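Home Skills for New Households
Vernon Adult Learning Center
Handout 6: Washing and wiping down by hand
Revised June 27, 2025

Welcome back, everybody! Tonight we stay with the plainest job in the house, washing a few plates at a table with a shallow tray of water and no sink in reach. Those of you who joined us in April will remember that we talked about kitchens at length and then ran out of evening before anyone got a plate clean, so this time I have kept the talking short (well, shorter).

Choosing a cloth

Before you fill anything, pick up your cloth and feel it. A thick microfiber with a dense pile will hold a surprising amount of water, and that is lovely for the first pass and a nuisance for the last one.

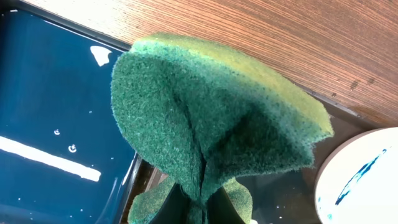
Wring it in sections, working from one corner to the other, and then fold it so you have a fresh face to turn to when the first one gets colored. If your cloth has gone flat and slick in the middle, keep it for floors. The Goel cloths in the supply cupboard are fine for class, but please rinse them before they go back on the rail, and no fabric softener at home – it coats the fibers and they stop picking things up.

Setting out

Put the tray where your stronger hand can reach all of it, with the long side toward you if the table allows. You want only a shallow layer of water, enough to wet the face of a plate. A deep tray is heavy to carry and it will slop over the rim the first time you lean a plate on it.

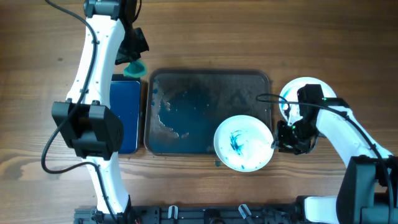

Wood is the thing to watch. Drips with color in them should be dabbed up right away, pressing down with a dry corner of the cloth, because rubbing pushes them along the grain. My own kitchen table has a blue patch the size of a thumb from a school project 18 years ago, and I have grown quite fond of it, but you may not feel the same way about yours.

Washing

Start in the middle of the plate, where color pools, and work outward in small circles. Leave the rim for the end and go around it once in each direction. Then turn the plate over, please! The underside touches the table and the other plates, and it is the part we all forget.
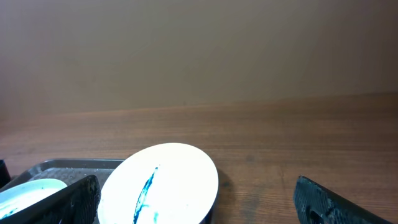
A white plate overlapping the edge of the tray, with bare table to the right.

When you are ready to check your work, tip the plate toward the window or a lamp. Strong light straight on makes a white plate look cleaner than it is, so look at it from a low angle too, and run a fingertip around the inside of the rim.

Working through several plates

Do the lightly marked ones first and save the worst for last, or you will be changing the water all evening.
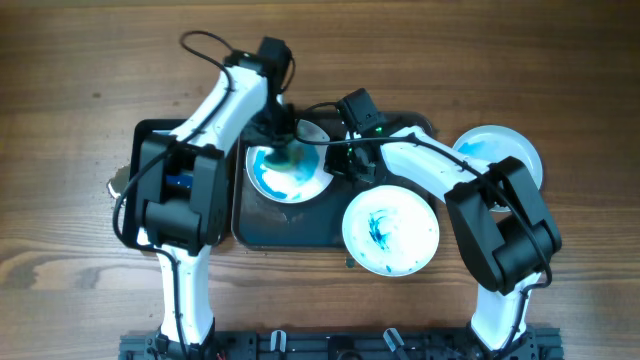 If a plate is mostly covered, wipe the bulk of the color off with a paper towel before it goes anywhere near the water. A thin film can be left to soak for a few minutes while you get on with another plate. Once the water has turned so dark that you can't see the bottom of the tray, empty it and start again.

For next time

Wash four plates at home this way and jot down how often you changed the water. Bring one old cloth for the sorting exercise, and read pages 70 to 84 in the Tovedau booklet. The chapter on drying racks is optional, though I do like it.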